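# Limiting work in progress at Tallstead: speaker notes

Opening, two minutes. Say who I am, skip the bio. Go straight to the queue. 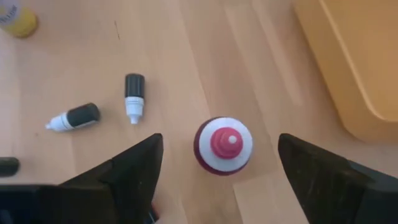
Shahnaz Gunawardena wrote back after the dry run that a WIP limit means little if blocked tickets don't count toward it. She is right, so say it before the first chart: blocked counts. A ticket leaves the column when it is done or when it goes back to the backlog with a note.

## Baseline

- 749 tickets closed on the Nivach project before the limit.
- Median cycle time: 18 working days.
- Over half of that was waiting for review. Pause here.

## The change

- Limit of 4 per team in "In progress", 2 in "Review".
- Column full: pull from the right, help finish, start nothing.
- Kader team kept its own board. Leave them out of the comparison and say so.

## What moved

Review wait dropped first. Throughput stayed flat until June, then rose slightly. Do not claim the limit caused the rise; the Wattimena migration ended in the same month.

Little's Law slide: average WIP = throughput × cycle time. It holds for a stable system. Ours was not stable in the first weeks, so those are cut from the plot.

## Likely questions

- Urgent fixes: one expedite lane, one ticket at a time, logged.
- Ticket size: no estimates used. Anything that sat too long was split.
- Tooling: stock board settings, no plugin.

If short on time, drop the Little's Law slide and go to questions.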